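Stolalside are back, and the new one is a monster

If you picked up the first Stolalside tape when Lakier put it out, you already know why I've been pestering everyone at the shop since March. If you didn't, you have some catching up to do, and I'm jealous!

The new record is called Costigan. It's seven songs, it comes on one slab of black vinyl, and it's the first thing they've recorded with Wakana Imai on drums. I loved the old lineup (those early shows were so loud that my coat was buzzing on its hook), but Imai plays way behind the beat and it changes everything. The riffs sag. They lean over and almost fall, and then Barbara Wieczorek's bass comes up underneath and catches the whole thing. Track two does this for most of its length and I could happily have taken another side of it.

Gonçalo Pacheco is still on guitar, still tuned down to somewhere around the basement, and he's singing more than he used to. I wasn't sure about that on first listen. By the third I was walking around the house doing the low part from "Fallo" at the cat. It's the longest song here, 13 minutes, and the slow section near the end has one chord ringing out over and over with a little more dirt on it every time. Play it on real speakers if you can.

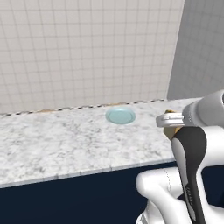
White marble counter, gray tile around the corner.

Leena Lappalainen recorded it, and she deserves a lot of the credit. You can hear the room on the drums, and there's air around the cymbals, and nothing has been squashed flat to make it louder. She left in some amp hum between songs, plus a cough before track five that I've grown very fond of. The guitars were done with two amps going at once, one clean and one filthy, and on headphones you can pick them apart if you feel like it – I did, twice.

Side B is the weirder side. There's a short piece with no drums at all, just bass and feedback, and then the closer, which starts out almost like a country song before the floor drops out. Heather Partington plays pedal steel on that one. I would never have thought to put pedal steel on a Stolalside record and now I want it on all of them.

The first pressing is 172 copies with a hand-stamped sleeve and a fold-out lyric sheet, and Lakier are following it with a standard run of 2000 in a plain jacket. Same cut, same vinyl weight, so don't panic if you miss the stamped one. We have a box of each behind the counter, and mail orders go out every morning before ten.

Also, the first tape is getting repressed in the same batch. Ask for it when you order and we'll put it in with the LP.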